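Laborbuch Greifervergleich, Eintrag Fr., 19. Juli
Bearbeitet: Tiina Mäkelä, Ekow Quansah (Controller), gegengelesen von Theophilus Annan

Stand von gestern: Der Zweifingergreifer in der Variante Carkine läuft jetzt ohne Durchdringung der Kontaktkörper. Ursache war die Kollisionsgeometrie der Fingerkuppe, die beim Export als konvexe Hülle über beide Finger gelegt wurde. Ekow hat die Finger getrennt exportiert. Damit ist der Vergleich mit der Variante Murklow überhaupt erst sinnvoll.

Aufbau in der Simulation: Halle Harkwood, Kreuzung der Rollenbahnen, Arm fest montiert, kein Fahrwerk. Alle Läufe mit derselben Reglerabstimmung (Impedanzregelung, Werte aus der Konfiguration »Aidoo 3«). Zeitschritt 2 ms. Die Rollen sind passiv, also nur Lagerreibung, kein Antrieb. Startposen der Teile zufällig, Seed je Lauf protokolliert.

Läufe gesamt: 193, verteilt auf beide Varianten. Davon 11 verworfen, alle wegen Abbruch der Bahnplanung vor dem ersten Kontakt. Das ist kein Greiferproblem und geht nicht in die Wertung ein. Log liegt im üblichen Verzeichnis.

Beobachtungen Carkine:
Flache Teile werden sauber gefasst, solange die Anfahrt quer zur Rollenachse erfolgt. Bei Anfahrt längs gerät die Fingerspitze in den Spalt zwischen zwei Rollen und der Regler baut Kraft auf, bis die Begrenzung greift. Danach fährt der Arm korrekt zurück, der Greifversuch ist aber verloren. Abhilfe vorläufig: Mindesthöhe über Rollenscheitel um 3 mm angehoben. Damit kein Einhaken mehr, dafür rutschen sehr flache Teile gelegentlich unter der Kuppe durch.

Beobachtungen Murklow:
Weniger empfindlich gegen die Anfahrtsrichtung. Die Schließzeit ist nach Augenschein länger, bei passiven Rollen spielt das kaum eine Rolle. Auffällig ist ein Zittern kurz vor dem Schließen. Kofi Ansah vermutet die Kontaktsteifigkeit, ich eher die Filterung des Kraftsignals. Noch nicht getrennt untersucht.

Kamera: Die Handgelenkansicht bleibt Referenz für beide Varianten. Amerley Opoku hatte vorgeschlagen, zusätzlich eine feste Kamera am Hallenträger zu rendern. Probeweise gemacht, kostet fast die Hälfte der Bildrate und bringt für die Bewertung der Fingerstellung wenig. Für die Verdeckung durch das Handgelenkgehäuse wäre sie dagegen nützlich — vorerst nur bei Einzelläufen zuschalten.
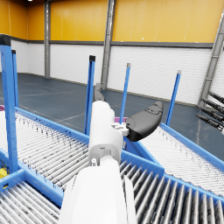 Zur Bewertung der Verdeckung: Die Segmentierung verliert Teile, die dicht hinter der Greiferhalterung liegen, und meldet sie dann als gegriffen. Das verfälscht die Erfolgsquote beider Varianten, vermutlich nicht gleich stark. Ekow ergänzt eine Prüfung über die Fingerweite: Wenn der gemessene Abstand unter der Mindestdicke des Teils liegt, gilt der Griff als leer. Die bisherigen Läufe können damit aus den Logs neu ausgewertet werden, neu simulieren ist nicht nötig.

Bis die Neuauswertung vorliegt, keine Quoten weitergeben. Theophilus hat schon danach gefragt.

Offen:
Kraftfilter und Kontaktsteifigkeit bei Murklow einzeln variieren (Kofi).
Mindesthöhe von der Anfahrtsrichtung abhängig machen statt global setzen (Tiina).
Reflexion auf dem Hallenboden einmal abschalten und prüfen, ob sich die Segmentierung ändert (Amerley).
Reibwert der Rollenlager ist noch geschätzt. Messwert vom realen Aufbau kommt laut Ekow erst im Oktober, bis dahin bleibt der Schätzwert in der Konfiguration und wird dort als solcher markiert.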